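Drendent: a dataset of listener playlists with mood and tempo notes

Version 2. Plain CSV files, one row per track per playlist.

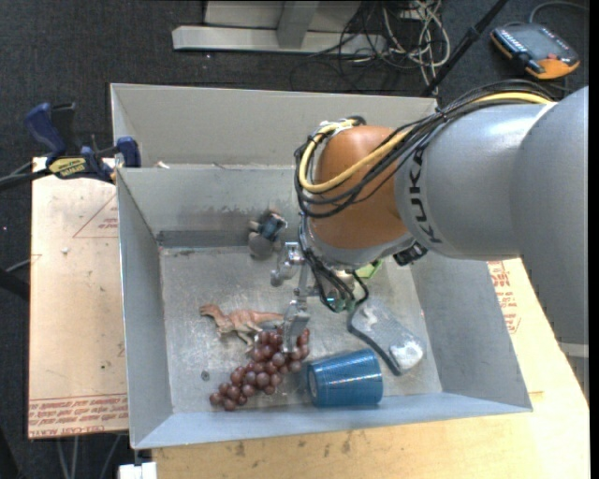

Rarnix wrote on the tracker that the first version was hard to use for anything except counting artists, because the mood labels had been typed in by listeners and no two people meant the same thing by "mellow." Fair enough. Most of the changes in this release come from that thread.

What is in it

Drendent holds 921 playlists made by listeners for their own use: cooking, commuting, studying, getting over a cold, long drives, parties. Each playlist keeps the order its maker gave it. Across all playlists there are roughly 2,000 different tracks, and 1,257 of them carry a full set of mood and tempo notes. The rest have title, artist and position only.

There is no audio in the download and there are no lyrics. If you need sound you will have to match the tracks against a library you have the rights to use.

Files

playlists.csv has the playlist ID, the title as the maker wrote it, the stated purpose, and the number of tracks.

tracks.csv has the track ID, title, artist, release year where known, and a flag for live recordings.

order.csv joins the other two. Position starts at one.

notes.csv has the mood and tempo notes. A track that was never annotated does not appear in this file, so use a left join if you want to keep it.

changes.txt lists every track ID that was merged or dropped after the first version.

All files are UTF-8 with a header row. Fields with commas in them are quoted. Song titles contain more commas and brackets than you might expect, and splitting lines by hand will break on them.

How the notes were made

Mood is now chosen from a fixed list: calm, sad, bright, tense, angry, silly, and none. Annotators listened to a whole track before picking, and could pick up to two. "None" means the annotator listened and could not settle on anything. An empty cell means the track had one mood only and the second slot was not used.

Tempo is in beats per minute, tapped by hand and then compared with the output of Fillix, our beat counting script. Where the two disagreed by a factor of two we kept the tapped value and set the halved column to 1. This comes up a lot with drum and bass, and with slow soul songs where the hi-hat runs at double speed.

Danceable is a yes or no column. It is one annotator's opinion per track and should be treated that way. We thought about removing it and left it in after several people said they were using it.

The listeners' own mood words from the first version are kept in the column old_mood. They have been trimmed and put in lower case, with the spelling left alone.

Known problems

Guitar bands are heavily represented. The first call for playlists went out through Tam, a mailing list for people who swap indie recordings, and it shows. Classical music is close to absent, and the few pieces that are there have the composer in the artist field in some rows and the performer in others.

Release years for compilations are unreliable. Many give the year of the compilation.

Covers are separate tracks, but some remasters were merged with the original and some were not. Check changes.txt before you count anything by year.

Playlist titles are not filtered. A few contain swearing.

Some playlists repeat a track on purpose. Please do not remove the duplicates in order.csv unless your work requires it.

What it suits

People have used the first version to study how listeners order songs, how often they put two tracks by one artist side by side, and where the slow song tends to fall. The new notes should make it possible to look at mood across a playlist as well. It is a poor fit for measuring how popular an artist is, and it says nothing about how often anyone played these lists once they were made.

Privacy

Makers' names and account details were removed before the files were put together. Playlist titles that contained a full name were replaced with the word "title" and the playlist ID. If you find one we missed, open an issue giving the ID only.

License and citing

The notes and the playlist order are free to use and share with credit. Cite as "Drendent, version 2" and include the version number, as the track IDs do not match the first release.

Corrections go through the tracker. Send one issue per track, with the track ID in the subject line. Fixes are collected and go into the next release in September.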